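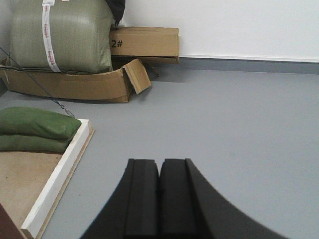
Clencombe unit, ground floor: pale gray floor and white wall.

Ticket: Firngate gateway drops all door and temperature sensors overnight
Opened by: Yeshi Mersha
Assigned to: Renzo Zuccaro
Opened: May 2023
Status: Resolved, monitoring

Reported problem
All sensors at Clencombe go offline at some point after midnight and come back when the gateway is power cycled. The gateway itself stays reachable on the wired network and its web page loads. No alerts are sent while the sensors are down, so the gap only shows up in the morning report. The Husitska site runs the same firmware and has no fault.

Log, Mersha
Restarted gateway. All sensors rejoined within 3 minutes. Replaced the batteries in the two door sensors anyway. Fault came back the next night.

Log, Zuccaro
Please export the radio log before the next restart. The buffer is held in memory and a power cycle clears it. Also confirm whether anything on the network side was changed in April.

Log, Mersha
Export attached. One change in April: the backup job was moved from Husitska to the local storage box. It starts at 1:10 a.m. The storage box is on the same shelf as the gateway and connects to it by USB for the event archive.

Log, Zuccaro
The export shows normal traffic until 1:10, then a rise in retries on every sensor, then nothing. The radio process is still listed as running but has stopped answering. Two possible causes – interference from the USB 3 cable, or the archive write blocking the radio process. Test them separately. Tonight, unplug the USB cable and leave the backup schedule alone.
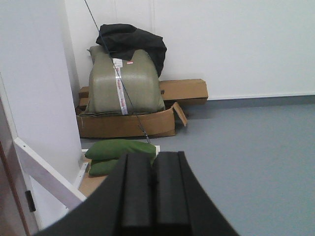
Log, Mersha
Cable unplugged. No dropouts overnight. Retry count for the whole night was 21, against 700 or so in the hour before the earlier failure.

Log, Zuccaro
That clears neither cause yet. Reconnect the cable, disable the archive write in Settings > Storage, and run one more night.

Log, Mersha
Done. Sensors dropped again at 1:26. Archive write was off the whole time.

Log, Zuccaro
Interference, then. Move the gateway at least 10 feet from the storage box and send the archive over the network instead of USB. Turn on the radio watchdog as well – it is off by default in this release.

Log, Mersha
Gateway moved to the opposite wall, archive now on the network share, watchdog enabled. No dropouts since. Watchdog has not fired. The Hứa sensor in the back room still reports a weaker signal than the others but has stayed connected.

Resolution
Radio interference from the USB 3 link during backup. The stalled radio process after heavy retries has been logged as a separate defect. Ticket stays in monitoring until the next firmware update is installed at both sites.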